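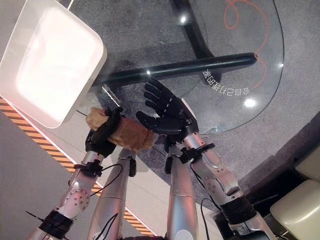 Two robot hands over a glass tabletop, the left one holding a crumpled tan object.

Skendine Review: Brand Tracking for Small Marketing Teams
By Lurdes Torres
Tuesday, May 26, 2020

Skendine is a web tool that logs when and where a brand shows up in video. You upload a logo and a few product shots, pick the channels or shows you want watched, and it sends back a list of clips with time stamps. I used it for 30 days on one client account, a snack company called Drekcombe that pays for placement in two cooking series and a talk show.

Setup took most of a morning. The logo upload is simple, but the tool wants product shots from several angles and rejects anything with a busy background. I had to ask Drekcombe for new files. After that the first report came in overnight.

Over the trial it logged 613 appearances. I checked a sample of 70 by hand. Eight were wrong, mostly a competitor's bag in a similar red. You can mark a bad match and it drops out of the totals, but the same bag came back in the next report, so the marking does not seem to teach the tool anything.

The screen time figures are the best part. Each clip shows how long the logo was readable and how much of the picture it filled. I put those numbers straight into the client deck and had no complaints. The "attention score" beside them is less useful. The help page does not say how it is worked out, and I left it off the deck.

Spoken mentions are handled separately and cost extra. We had them turned on for the talk show only. It caught the host reading the sponsor line every time. It missed a guest who said the name with the stress in the wrong place.

Exports come as a spreadsheet or a PDF. Use the spreadsheet. The PDF puts one clip on each page and the fonts are tiny.

I have also used Noiphan, which costs less and covers more social video, but it only counts appearances and gives no screen time. If you just want to know that a paid placement ran, Noiphan will do.

Support answered both of my emails the next day. The contract is yearly, with no monthly option, and the price goes up in July.

Good: screen time data, clear time stamps, quick support
Bad: fussy setup, repeat false matches, yearly contract only

We are keeping it for Drekcombe. I would not buy it for a client with fewer than two paid placements.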